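Ustari 60 kV Cable Termination Kit

The Ustari kit is made for joining a high voltage cable to a test transformer or a small generator tank. It is rated for 60 kV DC and accepts cables with an outer diameter up to 50 mm. Before fitting, please clean the insulator with a dry cloth and put a thin layer of silicone grease on the cone. Do not use mineral oil, it makes the rubber swell. 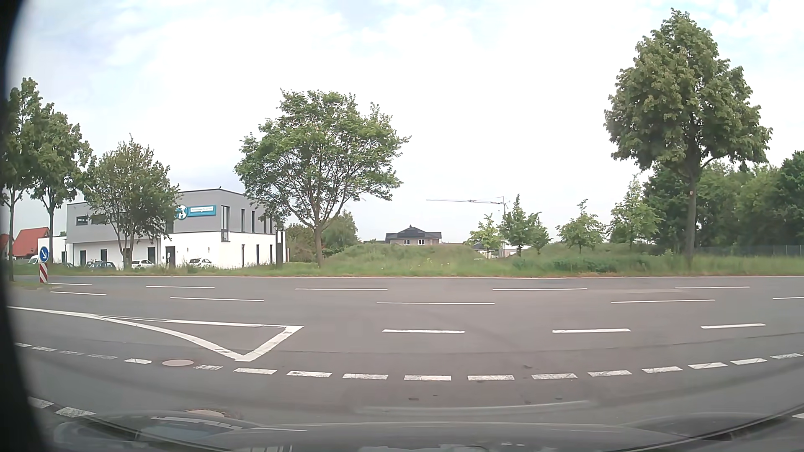
The locking ring must be tightened by hand first, and then one quarter turn with the spanner from the kit. If the ring is tightened too strongly, the cone can lose its shape and air will stay inside. After the first month of work it is good to check the ring again.

Order number: 2548
Supplied with: insulator cone, locking ring, spanner, grease tube
Technical questions: Nyokabi Rashidi, Drikham sales office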